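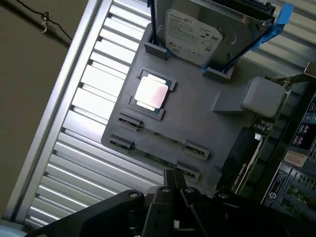
パソコンケースの内側、アルミのスリットが並んだパネル

議員さんにメールを送ろう！はじめての陳情メールの書き方

こんにちは。家のない人たちの支援に関わるようになって、気がついたら議員さんへのメールばかり書いている者です（笑）。最近「私も送ってみたいけど、何を書けばいいの？」と聞かれることが増えたので、自分のやり方をまとめておきますね。

まず、誰に送るか
意外とここでつまずきます。シェルターの運営費や生活相談の窓口のことなら、たいていは市町村の議会。家賃補助の制度そのものを変えてほしいなら、国会議員にも送ります。私は最初、冬の夜間シェルターの話を国会議員に送ってしまって、事務所の方から「それは市のほうへ」と丁寧なお返事をいただきました。はずかしかった！

自分の選挙区の議員さんかどうかも確認してください。住所を書いておくと「地元の人だ」と分かってもらえるので、私は町名まで入れています。

件名は用件だけ
「お願い」だけの件名だと埋もれます。私が5月に送ったときの件名はこれ。

フェンダム地区の夜間シェルター延長について（地区内在住）

どこの、何の話で、誰からか。これだけ入っていれば十分です。

本文の順番
1. 名前と住んでいる地域
2. してほしいこと（一文で！）
3. そう思った理由や、自分が見聞きしたこと
4. 数字をひとつかふたつ
5. 返事がほしいかどうか

してほしいことは必ず最初のほうに。つい身の上話から始めたくなるんですが（私がそうでした）、秘書さんが最初に読むことが多いので、用件が下のほうにあると見つけてもらえません。

数字は欲張らない
フェンダムのシェルターはベッドが40床で、去年の冬に泊まれなかった人がのべ290人いました。私のメールに入れたのはこの二つだけです。下書きでは予算の表まで貼りつけていたんですけど、支援団体の先輩のウィルマ・エイトケンさんに「表は会って話すときに渡せばいいのよ」と言われて、ばっさり削りました。数字には出どころも添えてくださいね。「パターソン相談室の冬季報告より」みたいに一言あればOKです。

文例
そのまま写さず、自分の言葉に直して使ってください。同じ文面が何通も届くと、まとめて一件と数えられてしまうことがあるそうです。

「フェンダム地区に住む〇〇と申します。夜間シェルターの開所期間を、4月末まで延ばしていただけるようお願いいたします。昨年の冬、ベッド数40に対し、のべ290人が満床で泊まれませんでした（パターソン相談室の冬季報告より）。私も炊き出しの帰りに、入れなかった方と駅で話をしました。この件についてのお考えを、お返事いただければ幸いです。」

長さはスマホでスクロール二回分くらいまで。怒っていても、送るのはひと晩置いてからがおすすめです。夜中に書いた文章って、朝読むとすごいことになってますよね……。

電話をかけるなら
話すことをメモに三行書いて、それを読むだけで大丈夫。私は木曜の午前10時ごろにかけることが多いです。名前と地域、お願いの内容、折り返しがいるかどうか。二分もかかりません。電話に出た方のお名前も控えておくと、次のときに話が早いですよ。

返事が来なかったら
二週間待って、前のメールに返信する形で「先日お送りした件です」ともう一度送ります。返事が来たら、内容が期待はずれでもお礼を一行。次の議会の日程が分かったら傍聴にも行ってみてください。受付で名前を書くだけで入れるところが多いので、お住まいの議会のサイトで確認を。

手紙で送る場合の封筒の書き方は、また別のページに書きますね。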